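Nov 8, 2023 — grasp planner, toy kitchen table

Picking up where I left off with the plate problem. Short version for Baltasar, who asked in the hallway: no, it isn't the calibration, I rechecked that first thing and it's fine, so please don't touch the extrinsics!

What was going on is that the segmenter hands us one mask for the strawberry and the banana whenever one sits on the other. The planner then takes the centroid of the whole blob, picks an approach angle that suits neither toy, and the score still comes back high enough to pass the gate. I'd been blaming the scorer for this (sorry, Dalia, your scorer is innocent). I dumped the candidates for one bad cycle and of the 100 grasps it sampled, 36 straddled the boundary between the two toys.

So I set up the nasty version on purpose and left it that way all afternoon — strawberry on the banana, right up by the big plate, second strawberry in the blue bowl, orange slice out in the open as the easy one. The toaster oven stays on the right as the obstacle. I like this layout because the overhead view gives you stacked, contained and loose objects all in one go, and the green one left of center is there to tempt the "is it a bowl" classifier.
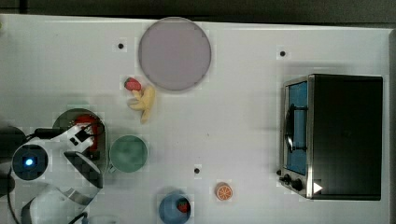 Changes to the planner

Depth split before the centroid. If the mask has a height step inside it, cut it there and treat the pieces as separate objects, top one first. It's a dumb threshold for now and I know it'll fall over on anything flat. Shirley has a nicer version using normals from back in March, on the Zilov branch, and I want to steal it once I've figured out what else that branch drags in.

Timeout raised to 800 ms. The split adds a second sampling pass and the old limit was cutting it off halfway, which looked exactly like "no grasp found" in the log. That cost me a good hour of staring. I made it print a different message now, so at least the next person gets a hint.

Collision box for the oven: the mesh was loaded with the door handle missing, so the planner thought it had more room on that side than it does. Added a padded strip along the front. Ugly, works in sim, haven't pushed it.

Seed is fixed at 101 for all of today's runs, in case anybody wants to replay them.

Still open: the blue bowl. The rim eats most of the side approaches and the straight-down ones get rejected for clearance I don't believe. Hayley thinks the bowl is being inflated twice, once in perception and once in the planning scene, and that sounds very plausible to me. Will grep for it tomorrow. Also need to ask Normunds whether the log viewer can show rejected grasps in their own color, because scrolling through them as text is making me cross-eyed.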